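Comparing two finger designs for the Lillstead arm

Through August the Lillstead arm was used to compare two sets of gripper fingers, the Jernora and the Picard. Both are sold for parallel grippers, and both were mounted on the same wrist with the same camera and controller. The purpose was to decide which set should remain on the arm for the autumn work on moving bins and boxes at floor level.

Each set was given 200 attempts per task. Counting the warm-up runs and the repeats, the log now holds 1576 entries. Of these, 1543 were usable. The remaining entries were set aside after the controller lost its connection to the wrist camera, a fault later traced to a cable that had been bent too sharply behind the last joint.

The Jernora fingers closed more evenly and were easier to align. The Picard fingers held thin edges better, but they required a new calibration each time they were removed. Aisling Fahy, who reviewed the log, asked that calibration time be recorded separately, and that has been done. Her average for the Picard set was 34 minutes, a considerable cost when fingers are changed twice in a morning.

Camera placement proved to be of greater importance than I had expected. With the wrist camera set low, the fingertips remain in view during the whole approach, and the operator can correct the angle before contact. 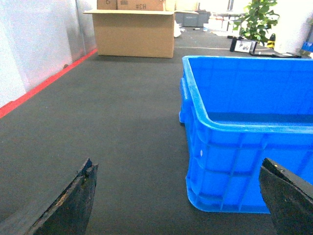
The higher mount supplied by Turner gives a wider view but loses the tips in the last part of the descent, and it was removed after the first round. The low position will be kept for both finger sets.

Pending a second review of grip force, the Jernora set stays on the arm. The controller settings for both sets have been saved under separate names.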